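Clear vinyl packaging

Clear vinyl packaging is a group of bags, pouches and cases made from transparent flexible sheet, most often plasticized polyvinyl chloride (PVC). It is used for bedding, cosmetics, stationery, toys and travel goods, where the contents need to be seen without opening the package. The term usually covers sewn or welded articles meant to be used more than once. Thin film bags sealed at the point of sale are treated separately.

Materials

PVC is rigid in its pure form and is softened by adding plasticizers. The amount added controls how the sheet folds, how it behaves in cold weather and how much it clings to itself. Sheet is made by calendering, in which the heated compound is pressed between a series of rollers, or by extrusion through a flat die. Calendered sheet generally has a more even thickness. Press-polished grades have a high gloss and are preferred for display use, while embossed grades hide scratches and reduce sticking between layers.

Alternatives include thermoplastic polyurethane (TPU), ethylene-vinyl acetate (EVA) and polyethylene. EVA is softer and slightly hazy. TPU resists abrasion well but costs more. Polyethylene is difficult to join by high-frequency welding and is normally heat sealed.

Construction

Panels are die cut from stacked sheet and joined in one of two ways. In high-frequency welding, the overlapping edges are held under a metal electrode and an alternating field heats the plastic from within. The resulting seam is narrow and has no needle holes. In sewn construction, the edges are covered with a folded binding or with piping, a strip wrapped around a cord. Binding spreads the load of the stitches, which would otherwise tear the sheet along the line of holes. A stitch length that is too short has the same effect as a perforation.

Box-shaped bags need a gusset, a separate strip that runs between the front and back panels and sets the depth. Piping along both edges of the gusset helps the bag keep its form when empty. Closures include coil zippers, snap fasteners, hook-and-loop tape and fold-over flaps. Small vent holes are often punched in larger bags so that air can escape when they are stacked.

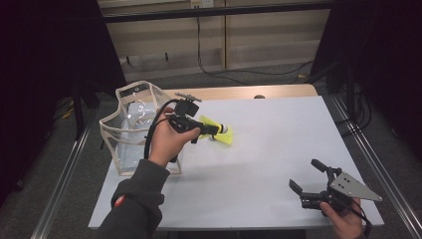
Aging and care

Plasticizer slowly moves to the surface of PVC sheet and can pass into materials it touches. The sheet becomes stiffer and may shrink, and printed surfaces stored against it may soften or stick. Heat speeds up the process. Yellowing is mainly caused by light and by the breakdown of stabilizers. Creases formed in storage can often be relaxed by gentle warming, but white stress marks are usually permanent.

Cleaning is done with lukewarm water and mild soap. Solvents and alcohol-based cleaners draw out plasticizer and cloud the surface.

Disposal

Sewn articles are hard to recycle. Thread, zipper tape and binding are often made of different polymers and must be separated by hand. Welded articles made entirely of PVC can be ground and reused in lower grade sheet where a collection system exists.

See also: Calendering; Piping (sewing); Plasticizer; Radio-frequency welding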